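4.2 Setting up the cable sorting task

The Nodix two-arm kit comes with one sorting program, number 2614. Before you start it, please check the following points.

1. Tighten the mounting plates of both arms on the rail.
2. Place the baskets in a row along the back of the table.
3. Lay the loose wires on the table between the two grippers.
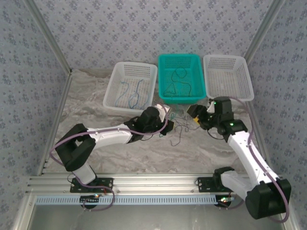 4. Set the speed to 800 in the Nodix menu and press Start. For the first run, stay next to the stop button.

Note: Very thin wires can slip out of the gripper. In this case lower the speed – do not increase the grip force.

CAUTION: Keep your hands out of the work area while the arms have power. After a stop, wait two seconds before you open the menu again.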